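双腕セル 制御・認識ソフトウェア点検表(コメント付き)
対象セル:Promimard 2号セル
制御スタック:Maltow(計画・軌道生成)、Rey(認識)
点検日:2025年6月4日
点検者:Indrek Sproģis
確認者:Kayode Akande
判定記号:○ 適合/△ 条件付き適合/× 不適合/- 対象外

1. 起動前確認

1-1 設定ファイルのハッシュ値が登録値と一致すること:○
1-2 左右アームの関節原点オフセットが前回保存値と一致すること:○
コメント:左の手首回転軸のみ再保存。差は許容内。
1-3 非常停止入力がソフトウェア側の状態遷移に反映されること:○
コメント:停止後、復帰操作なしに軌道キューが再開しないことも確認。キューは停止時点で破棄される。
1-4 ウォッチドッグの周期設定が60 msであること:○
1-5 手首カメラと固定カメラの時刻同期:△
コメント:起動直後のみ同期待ちのフラグが立たない。計画側は同期前の画像を受け取れてしまう。暫定処置として起動スクリプトに待機を追加した。恒久対応はMaltow側の修正票に記載。

2. 認識(Rey)

2-1 作業面とトレイ縁の分離
基準:縁の輪郭が連続した曲線として抽出され、天板の模様を縁と誤認しないこと。
判定:△
コメント:天板はベージュ系の大理石模様で、染みと細かい黒い点がある。エッジ検出のみの旧設定では染みの境界を縁候補として拾う。色相の条件を併用すると候補は整理されるが、容器内壁の反射光が残る。反射部は彩度が落ちるので、マスクに穴が空いた状態で後段に渡る。穴埋め処理の前後を必ず両方保存すること。

2-2 容器内の対象物の検出
基準:洗濯ばさみとその他の樹脂部品を区別し、把持候補は洗濯ばさみのみとすること。
判定:○
コメント:近い色の洗濯ばさみが重なる場合、インスタンスが一つに統合されることがある。ばねの金属部を手掛かりにした分割を有効にして再試験し、基準を満たした。白い樹脂部品は候補から除外されている。

2-3 作業対象外物体の登録
基準:天板上の対象外物体が障害物として登録されること。
判定:○
コメント:細い棒状のものは高さ推定が不安定になりやすい。最低高さの下限値で補う設定とした。

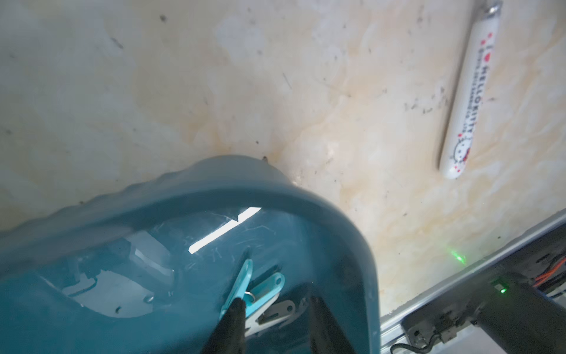 図1 手首カメラ画像。青緑色の容器内の洗濯ばさみとグリッパ指先(項目2-1〜2-3)

2-4 信頼度しきい値の変更履歴が残っていること:×
コメント:現行値を誰がいつ設定したか、ログから追えない。設定画面経由の変更は記録されるが、コマンドラインからの変更は記録対象に入っていない。是正期限は次回点検まで。

3. 近接時の動作

3-1 縁への接近速度の制限
基準:縁との推定距離がしきい値を下回った時点で速度上限が切り替わること。
判定:○
コメント:切り替え時の加速度に段差はない。左右とも同じ設定ファイルを参照していることを確認。

3-2 近接画像における縁の追跡
基準:縁が大きくぼけて写る距離でも追跡を維持するか、喪失を明示して停止に移行すること。
判定:△
コメント:縁が暗い帯として画面を斜めに横切る状態では、輪郭の位置がぼけ幅の分だけ定まらない。現在のReyは帯の中央を縁位置として出力する。安全側に取るなら、帯の指先に近い側の境界を使うべきと考える。分散値は出力されているものの、Maltow側で読んでいない。

3-3 内壁の反射光による深さ推定の誤り
基準:反射領域の深さを把持計画に使わないこと。
判定:○
コメント:飽和画素の除外マスクを適用済み。細いすり傷は影響なし。除外面積が上限を超えた場合は視点を変えて再取得する。再取得の回数制限が設定されていることも確認した。

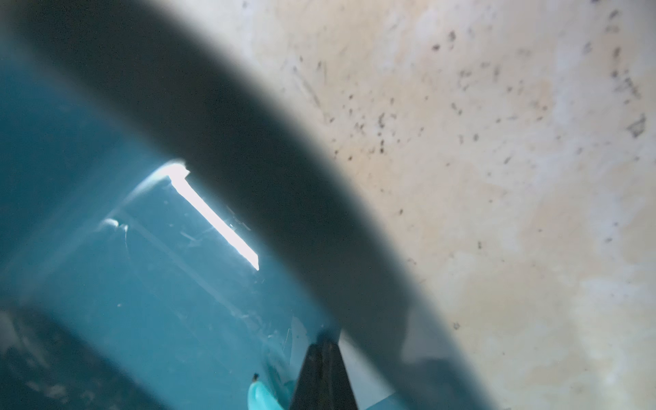 Kayode Akandeより、3-2は△では足りず×にすべきではないかとの指摘。分散値を計画側が無視している以上、喪失判定は実質的に働いておらず、追跡が続いているように見えるだけである、という内容。帯の境界を使う案には賛成だが、先に分散値の受け渡しを直し、その後で位置の定義を変えること。二つを同時に変更すると差分の原因が切り分けられなくなる、とも述べている。

点検者回答:指摘を受け入れ、3-2の判定を×に変更する。修正の順序も指摘どおりとする。分散値の受け渡しについては、メッセージ定義に項目が既にあるため、計画側の読み込み処理の追加のみで済む見込み。

4. 双腕の干渉と計画

4-1 左右アームの占有領域の排他
基準:共有領域に同時に進入する計画が生成されないこと。
判定:○
コメント:試験シナリオ98件で排他違反なし。待機側のアームは退避姿勢に戻さず、その場で保持する設定である。退避動作を挟む旧設定は、戻りの軌道が相手側の手首に近づくため廃止した。

4-2 静止障害物の更新
基準:トレイ、皿、グラスの位置が計画開始前に更新されること。
判定:△
コメント:透明なグラスは固定カメラの深度では欠けやすい。輪郭から円柱モデルを当てはめているが、中に棒状のものが立っていると上端を低く見積もる場合がある。モデルの高さに余裕を加えた。右腕の上方通過時のみ影響する。

4-3 支柱および壁面の衝突モデル
基準:後方の斜めの支柱と囲いの壁がモデルに含まれること。
判定:○
コメント:支柱は直方体の近似から円柱の近似に変更。隙間が広がった分、計画の失敗が減った。
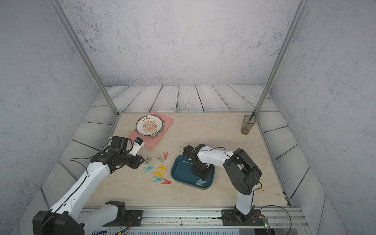 4-4 計画時間の上限
基準:1回の計画が900 ms以内に終了し、超過時は打ち切って保持状態に入ること。
判定:○
コメント:打ち切り時のエラーコードが通常の計画失敗と同じ番号になっている。動作上の問題はないが、集計時に区別できない。番号の分離を要望として登録。

4-5 ケーブルの可動範囲制限
基準:手首の累積回転量に上限があり、計画側で考慮されること。
判定:○
コメント:上限は左右で別の値。右の値を左に複写した形跡が古い設定ファイルに残っていたため、該当ファイルを読み込み対象から外した。

5. 記録とツール

5-1 ログの欠落
基準:連番に抜けがないこと。
判定:○
コメント:確認対象2,009件、抜けなし。
5-2 再生ツール(Hikness)で記録を再生できること:○
コメント:再生時に旧版の座標系定義を読む不具合は解消済み。
5-3 点検用の設定が運用設定に混入していないこと:○

6. 是正事項

(1) 2-4 コマンドライン経由の変更を記録対象に追加。担当:Sproģis
(2) 3-2 分散値の読み込みを追加。完了後、縁位置の定義を変更。担当:Sproģis、確認:Akande
(3) 1-5 時刻同期フラグの修正。担当:Akande
(4) 4-4 エラーコードの分離。優先度低。

3-2の是正が完了するまで、容器縁付近の自動動作は低速設定に限る。次回点検は11月。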